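Chores watch: can it put the groceries away yet?

Every few months somebody on this list emails to ask when they can stop unpacking their own shopping, so this Tuesday I made a big pot of tea and went back through the grocery footage with that one question in mind. Short answer: not yet, but I'm a fair bit more cheerful than I was in February!

Fruit is the bit I always watch first. A tin is a tin, but fruit comes in every size and bruises if you look at it sideways, and the gripper has to close far enough to hold on and then quit closing. My own notes from the Fultton trials (80 pieces of fruit, mostly my grocery money) have an awful lot of "squashed" in the margin.

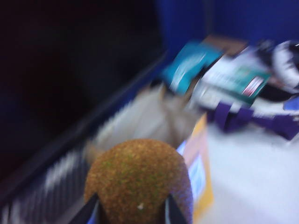
Brown, speckled and between the fingers: the small round stuff is a good test of grip.

What I'd love to see more of is the mess. Most of the demos I get sent happen on a bare counter with three items lined up like they're at the dentist, and my place has never looked like that in its life. Groceries get dumped wherever there's room, which in plenty of homes means the desk, next to the keyboard and the mouse and a glass you'd really rather not knock over. A paper bag standing up in the middle of all that hides half of what's behind it, too.

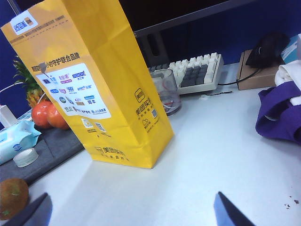 So the arm has to work out what's shopping and what lives there. A pineapple goes to the kitchen, the keyboard stays put, and wet wipes could honestly go either way (at my house they'd be on the desk till Christmas). I tried a written list of 88 household items with the old Stekum planner and it still wanted to shelve my mouse with the onions.

Speed is the other sore point. I can empty a bag in the time it takes the kettle to boil, and my best Stekum run took more than 800 seconds, with me hovering beside it the whole way. I'll run the Fusarus software on the same list next and put the timings in the next issue. If you've got a grocery routine you'd like tried, hit reply and tell me what's in the bag.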